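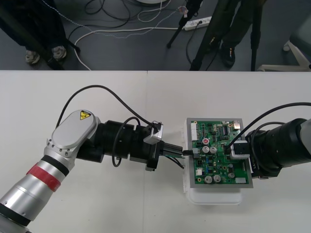
Issue 3572, page 1 of 2

Tuning a two-arm connector insertion: force limits, search and a hold that doesn't drift

Written by Ward Koster, with corrections from Ülle Navickas

This page covers the control side of plugging a cable connector into a board with two arms. It assumes you already have both arms moving from one process, that the wrist cameras publish, and that you can stream joint targets without dropouts. If you can't, go back to the Vandance setup page and do that first. The planner used throughout is Platness. Any planner that gives you a timed Cartesian path will do, but the setting names below are ours.

The task is easy to state. One arm carries the connector to the board. The other keeps the board from sliding. Most of the trouble we had came from treating those as two separate jobs.

Before you start

Check the time stamps. Both arms and every camera need to be on one clock. Run the sync check in the Vandance tools and look at the worst value, not the mean. We had a good mean for weeks with one camera that fell behind every time the disk was busy. The fix was to move logging to its own process.

Zero the wrench estimate with the gripper closed on the connector and the cable hanging the way it will hang during the task. A cable pulls on the gripper, and the pull changes as the arm moves. If you zero with empty fingers you will carry that error into every contact threshold you set later.

Save the zero with the grasp, in the same file. When you load a different grasp, the old zero should go away with it.

Step 1. Pick one frame and stay in it

Everything in this tutorial is written in the board frame. X runs along the edge you are plugging into, Y points into the board, Z points up. Estimate the board pose once from the fixed camera, then again from the wrist camera when the gripper is close. Use the second estimate for the insertion. Use the first one only to get there.

If the two estimates disagree by more than your search radius, stop and look. Don't average them. In our case the usual reason was that the fixed camera had locked on to the tray rim and the wrist camera had found the board itself. Both were right about what they were looking at.

Put the pose in the log each time you update it. You will want it later when you are trying to work out why run 703 went in cleanly and the next one didn't.

Step 2. Set up the holding arm

Move the holding arm down until the estimated normal force reaches your hold value, then switch from position control to a soft impedance hold. Keep it stiff in X and Y and soft in Z:

hold.stiffness_xy = high
hold.stiffness_z = low
hold.force_z = 6.0
hold.timeout = off

Our first version left hold.timeout at its default, and the arm let go in the middle of long searches. The connector arm then pushed the whole board along and reported a very good insertion depth. It took Vija Juška an afternoon with the logs to find that, so turn the timeout off and put the release under the task script.

The contact point matters too. Give the planner a short list of allowed places on the board edge and let it choose the one that leaves the most clearance between the two grippers. Leave out anywhere with a tall part close by. Capacitors are the usual problem, as they stand up high enough to meet a finger before the board does.
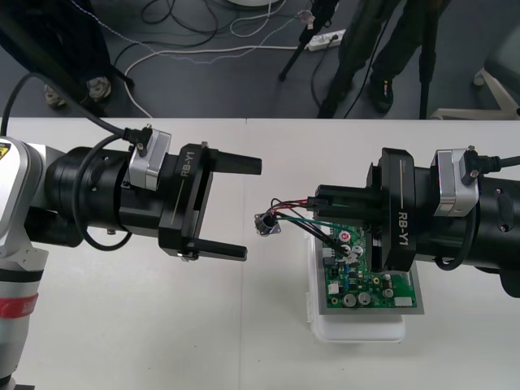 Once the hold is steady, record two seconds of data and look at the Z force. It should be flat with some noise on it. A slow slope means the board, or whatever the board is sitting on, is giving way. Lower hold.force_z until the slope is gone. If it never goes, the fixture needs work and no setting will save you.

Step 3. Plan the approach

Split the approach in two. The first part is a normal collision-checked path to a point in front of the connector header. The second part is a straight line, slow, with contact checking on.

Model the wrist camera and its plug as part of the gripper. Give the cable a volume as well. A fat capsule is enough, and the planner doesn't have to know how a cable bends. Without it, Platness found short paths that were fine for the arms and wrapped the cable around the wrist.

Give the holding arm the same treatment. Two-arm planning in a small space fails most often on the parts you didn't model.

Set the planning time limit to 1795 milliseconds or more. Shorter limits worked for us with one arm and gave us a lot of empty results with two. Veronica Ciobanu tried seeding the planner with the last good path, and that helped more than any change to the limit. Turn it on with plan.seed = last.

Step 4. First contact

Drive along Y at low speed. When the force in Y passes the contact threshold for five samples in a row, stop and hold position. One sample isn't enough. The joint torque signal has spikes in it whenever a joint changes direction, and a single-sample check will fire on those.

contact.threshold = 2.5
contact.samples = 5
contact.action = hold

Now compare the depth with what the board pose says it should be. There are three cases.

Contact came early. The connector hit something in front of the header, or it is tilted in the fingers. Back off and check the grasp.

Contact came where you expected the face of the header. Go on to the search.

Contact came late or not at all. The connector has missed to one side. Back off and get a new wrist camera pose.

Step 5. Search

Use a spiral in the X-Z plane with a light, steady push in Y. Keep the push below the contact threshold plus a small margin, or friction will pin the connector and the spiral will only bend the fingers. If you see commanded motion with no measured motion, that's what is happening.

Add a small tilt about X while the spiral runs. Gijs Mulder argued against this at first on the grounds that it makes the log hard to read, and it does. It also got us past the edge of the plastic shell in places where the flat spiral kept stopping. We left it on.

End the search when depth increases by one step and side forces rise together. Depth alone can come from the board moving. Side force alone can come from jamming. You want both inside the same 200 millisecond window.

Step 6. Push home

Switch off the spiral, make X and Z soft, and raise the Y force in a ramp. Don't step it. Tell the holding arm about the ramp before it starts so it can raise its own X-Y stiffness. In our code this is a single message:

pair.notify(event = "push", axis = "y", peak = 18.0)

When the depth reaches the target, hold for half a second, bring the force back to zero, and read the depth again. If it springs back, the latch hasn't caught. Try once more with the peak a little higher. After the second try, stop the run and have a person look at it. We set a hard cap in the driver as well, outside the task script, so that a bad number in the script can't get through.

Step 7. Let go in the right order

Open the connector gripper first and back away along Y. Keep the holding arm where it is until the other gripper is clear. Then lift the holding arm straight up in Z before any sideways move.

Open the fingers wide enough to clear the connector shell plus the wires behind it. Wires can catch on a fingertip on the way out and pull the connector with them. We check for this by watching the wrench while backing off, and stop on anything over 1.5.

Common problems

Search ends right away every time: the zero is stale. Reload the grasp.

Arms start at different times: one driver is using its own clock. See the sync check.

Planner returns nothing: look at the start state first. The cable capsule is often already touching the forearm in the home pose. Shrink it near the wrist.

Depth looks good but the connector isn't seated: check the board pose before and after. If it changed, go back to Step 2.

The settings file for this page is in the Vanags folder under insertion/two_arm. The copy in Vundport is older and still has the timeout turned on.

Next page: recording insertion runs and replaying them against a new controller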